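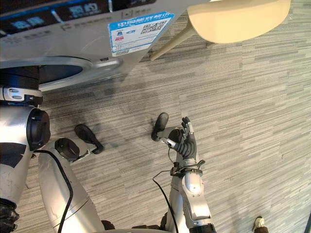 Femke Brouwer would have liked the notice to come before the change and with a dosing table attached. She had gone on using the hard-water dose in her machine for two weeks, she told the public meeting in Brorberg, and had put the foam in the door seal down to a blocked pipe.

The meeting was held after the water supplier, Skeltell, moved the lower part of the town from the Brorberg boreholes to the treatment works at Skisedard. The works draws from the Na, an upland lake with very little dissolved chalk. The change affects 2,033 connections, nearly all of them homes.

Water from the boreholes had a total hardness of over 200 milligrams per litre, expressed as calcium carbonate. Water from Skisedard is at 49 milligrams per litre. The first falls within the range normally labelled hard on detergent packets, and the second is soft.

Skeltell said the change was needed so that the borehole pumps could be taken out and relined. Both sources meet the drinking water standard. The supplier accepted that the letter to customers gave the date and the new hardness figure but did not say what the figure meant for household appliances.

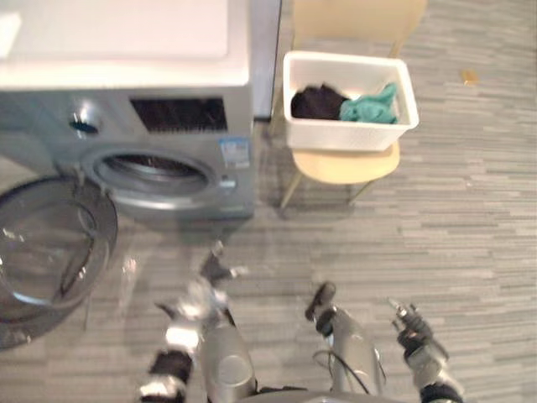
A front-loading washing machine with its door open.

Detergent for hard water contains a larger amount of builder, the part of the powder that ties up calcium and magnesium so that the cleaning agents can work. In soft water most of that is surplus. The usual signs of overdosing are foam that remains after the final rinse, a slippery feel to towels and a longer programme, as many newer machines add a rinse when they detect too much foam.

Skeltell's revised advice sheet tells customers to use the soft-water line on the packet, which is normally the lowest of three. Where a packet gives no such line, the sheet suggests cutting the present dose by a third and checking the drum at the last rinse. Tablets and capsules cannot be divided, and the sheet recommends powder or liquid for small loads.

Water softening tablets and separate descaling powders are no longer needed in the affected streets. Scale already present on a heating element will not be removed by the softer water within any useful time. Customers who want it removed are told to run one descaling cycle, empty and with no detergent, following the instructions for the machine.

Most of the questions at the meeting concerned temperature. Hsin-yi Lu asked whether a 40 degree wash would still be enough for bed linen. The supplier replied that hardness affects the dose and has no bearing on the temperature printed on the care label.

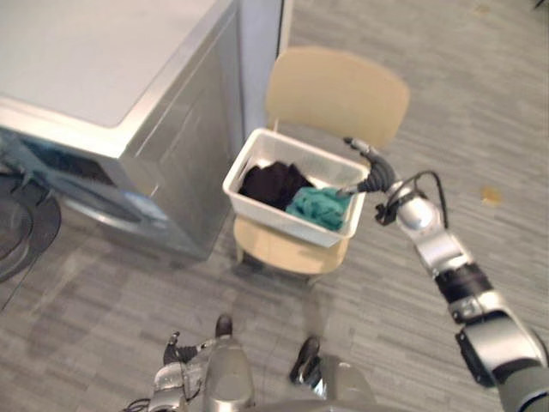
Dishwashers and softeners

Dishwashers with a built-in softener have to be reset by hand unless they measure hardness themselves. The setting is usually found in the programme menu, or on a dial under the cap of the salt container in older models. At 49 milligrams per litre the lowest setting applies, and on many models this turns the salt warning off. Leaving the setting high uses more salt and can lead to a permanent haze on glasses.

Homes with a whole-house softener can put it into bypass. Skeltell advises owners to ask the installer first, as some resin units should not be left standing full of water for long periods.

Pipes

Soft water can be slightly more aggressive to metal pipework. The Skisedard works corrects the acidity of the water before it enters the main, and samples are being taken at six taps in Brorberg every Monday. Results are posted at the supplier's office. Customers with lead supply pipes may ask for a free test.

Some discolouration was reported in the first days, mainly in the streets nearest the old pumping station. It was attributed to the reversed direction of flow in the main. Running the cold kitchen tap until clear is the recommended action, and dark or delicate fabrics should not be washed until the water has cleared.
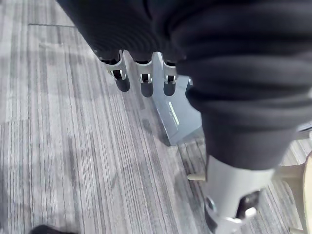 Folds of black fabric above a robotic hand.

The upper part of the town stays on its present source and keeps its hard-water dose. The boundary follows the railway line, except at the school, which lies above it but is fed from below. A street list is printed on the back of the advice sheet.

Relining is due to be finished in December. Skeltell has not decided whether the boreholes will then return to full use or be kept as a reserve. A blend of both sources is also being considered, and would require a further change of dose.

Home News Local Water and Energy Notices Letters Contact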